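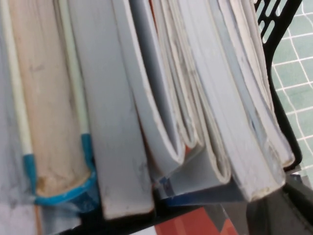

Grurkska Reading Room Opens Its Shelves Again With a New Home for Well-Loved Magazines and Paperbacks

GRURKSKA, November 12, 2021 - The Grurkska Reading Room is very happy to share that its periodicals corner, closed since the spring for a new floor and a long-overdue coat of paint, is open to readers once more, and that everything on its racks can now be borrowed and taken home (yes, even the magazines!).

For as long as most of our regulars can remember, the magazines and slimmer paperbacks lived in flat piles on the windowsill, where the ones at the bottom were hardly ever read and the ones on top slid to the floor whenever the door opened. Over the past two months we have gone through every pile, and the collection of 1,934 books and magazines now stands upright in black racks, side by side, where a reader can run a finger along the row and pull out whatever looks good. Around 400 of these are magazines, many of them given by families in the neighborhood.

A great many of our volumes are not young. Covers are scuffed, corners are soft, and some of the thinner issues have taken on a curl that no amount of pressing will ever quite take out. We talked for a good while about whether to replace the tired ones and decided, with some relief, to keep them. Where a corner or an edge needs help, it gets a strip of blue tape and goes back on the rack.

"I learned to read from a magazine that had already been through my three older cousins, and it was held together with goodness knows what," said Cecilia Agyeman, director of the Reading Room. "A worn book tells me that people wanted it, and I would so much rather see it go home in somebody's bag than sit in a box in the back."

The sorting began in September and took a good deal longer than planned, partly because it is very hard to sort magazines without stopping to read them. Rosalba Parisi led the work and set up the mending table, which will stay in place by the front desk through the winter. Readers who find a loose page or a split corner are warmly invited to leave the item there.

"Please don't try to fix it at home, and please don't be embarrassed," said Parisi. "Just put it on the table and we'll take it from there. I have plenty of tape."

Borrowers may take up to 2 magazines and as many paperbacks as they can comfortably carry. Loans run for three weeks, and there are no late fees. Cards are free, and anyone who had one before the closing can go on using it.

The Reading Room will gladly accept more magazines and paperbacks in any readable condition. Larger donations should be arranged ahead of time, as the space behind the desk is small.

About the Grurkska Reading Room
The Grurkska Reading Room is a free lending library and neighborhood sitting room with 732 cardholders. It offers books, magazines, a children's hour and a warm place to read.

Press contact: Cecilia Agyeman, Director, Grurkska Reading Room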